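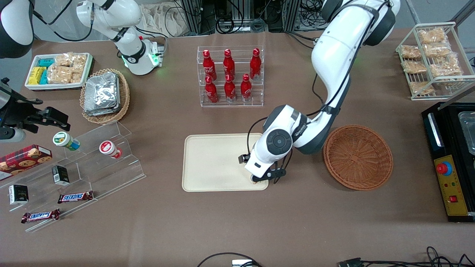
Figure 1. Snack table with tray, baskets, rack and bottle stand.

Product Display and Small Retail
Handout 4: Does the container sell the snack?
Runance Evening Program, February 3, 2025

Read this before the session and bring your own objections. The textbook chapter on counter displays makes big claims and supports very few of them. I have assigned it anyway, as you will hear the same claims from every supplier who wants to sell you a basket.

1. The usual claims

The standard advice goes like this. Natural materials suggest freshness. Clear stands suggest quality. Wire suggests value. Height draws the eye, and a full container sells better than a half-full one. Most of you have heard all five and could probably repeat them at a job interview.

Ask where they come from. The Lerkida catalog, a favorite of past students, prints them beside its price list. That does not make them wrong, but it should slow you down a little. Someone who sells wicker will tell you wicker works.

2. What is on the table

Take the bottle stand in Figure 1. Six red Coca-Cola bottles, three on the back step and three in front. The stepped shape does one thing I am willing to defend: the back row is raised, so a customer has a better chance of seeing it. Whether clear acrylic makes anyone thirstier than painted wood would, I don't know, and neither does the textbook. The bottles are shiny and red. They would get noticed on a brick.

The foil-wrapped packets are stacked in an oval woven basket. According to the chapter, weave gives packaged food a "homemade" feeling. Look at crinkled silver foil and tell me you feel that. My own view is that the basket mostly stops the packets from sliding around – a perfectly good reason to use one.

Now compare the two places where clear bags of golden snacks are kept. On the two-tier wire rack there are seven, and some lean against the wires. In the white rectangular tray they are in a pile, with small blue and yellow boxes at the left end. The textbook would call the rack "organized" and the tray "abundant" and praise both. That is what bothers me about this kind of vocabulary. If every arrangement earns a compliment, the compliments are useless to a shopkeeper who has to choose.

The round wicker basket is empty. Before you call this a mistake, decide what you would put in it and what you would have to take from somewhere else. Spreading the same stock over more containers can make all of them look thin.

3. The Greda figures

You will see a shop called Greda quoted in the optional reading. It moved its snacks from a flat tray to a tiered rack in April and reported sales up 30 percent. I have three problems with this.

There was no second shop to compare it with.
The rack went beside the register, and the tray had been near the back wall. We can't tell shelf from position.
Prices on 2 of the product lines were cut in the same month – mentioned only in a footnote.

The report gives 1515 items sold and never says over how many days. Please don't quote that number in your papers unless you also say what is missing from it.

4. Things I do accept

Customers have to see an item before they can pick it up.
Small items in a big pile are slow to sort through, and mixed piles are slower.
A container that tips when you take something from the front is a bad container, however nice it looks.
Somebody has to refill it. The Hämmerli method (see last week's notes) puts refilling time first and looks second. I have doubts about its scoring sheet, but the order seems right to me.

5. For next session

Pick one container from Figure 1. Write a page on what you would swap it for, what you would expect to change, and how you could find out if you were wrong. "It looks more inviting" will be returned without a grade. Say who would be invited and what you would count.

If you think the swap would make no difference at all, write that, and give your reasons. I would like to get at least a few of those.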